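Simulated bench sessions: your questions about the house rules
By Loukia Spanos
2021-12-18

We use cookies to remember your reading preferences and to count visits. By carrying on you agree to this. Manage settings

Since we put out the second version of the Clemow bench rules, the questions have been coming in thick and fast (thank you, keep them coming!), and I promised the Tullel group I would gather up the ones I answer most often. Please read the rules themselves first if you can bear to. There are only six pages, and I have tried to keep them friendly.

Do the rules apply when everything is simulated?

Yes, they do, and I know it feels a bit odd to fill in a clearance sheet for an arm that can't bruise anybody. The trouble is that habits travel. If you let a simulated arm sweep through a mug because it costs you nothing, you will sooner or later write a motion that does the same at a real bench, and mugs are the least of what's on one. So treat a collision in simulation as a collision, log it, and stop the run.

What is a "rest height", and who sets it?

Rest height is where the gripper waits between tasks, and whoever builds the layout sets it. It has to clear the tallest thing on the table with room to spare, and that includes things you mean to add later in the session. Write it at the top of the layout sheet, please, as I have spent more evenings than I care to admit hunting for it in the notes at the bottom.

May I mix household objects and crates in one layout?

By all means, and we rather encourage it, as a table with nothing but crates on it teaches you very little about reaching over a bowl. Leave a gap around each crate wide enough for the gripper to come down on either side, and don't hide small items behind tall ones unless hiding them is the point of the task. If it is the point, say so on the sheet.

Do I need more than one view of the room?

You need two at the very least, and they should differ enough to be worth having. The overall view is for checking the layout against the sheet. The second can be as awkward as you like, turned on its side if that's how the camera is mounted, so long as you leave it in its original orientation when you save it. People will straighten things up to be kind, and then the coordinates no longer match and we all lose a morning.
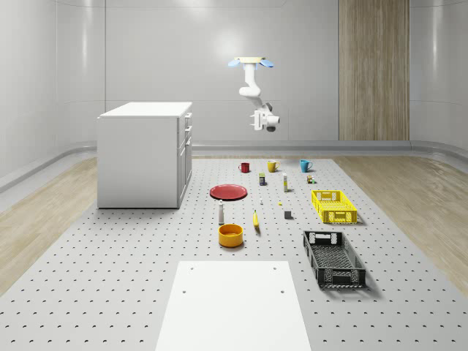
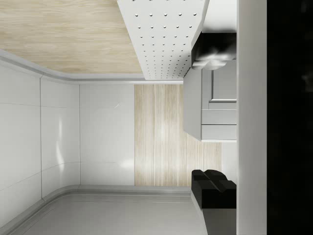
Stelios Tsolakis would have the rule stricter still, and wrote to me that a second view ought to be checked before every run and signed for by someone other than the person who built the layout. I have a good deal of sympathy with that, though for small groups it would mean a lot of waiting about, so for now it stays as advice. We'll look at it again in January.

How long should I keep my run logs?

Keep failed runs for 69 days and clean ones for as long as you have the space. Failed runs are the ones people ask for, I'm afraid, so please don't tidy them away early.

Can I reset the scene halfway through a run?

No. End the run, reset, and start a new one with its own number. After five resets in a row, have another look at your layout before you try again.

Get the Nikolaidis newsletter in your inbox each month. Enter your email address to sign up.

Comments (3)

zuveck_bench
Very glad to see the bit about resets. We had been counting them as one long run and our figures were a mess.

Margit
Does rest height get measured from the tabletop or the floor? The sheet doesn't say.

Loukia Spanos
Tabletop, Margit, and you're quite right, I'll add it to the sheet.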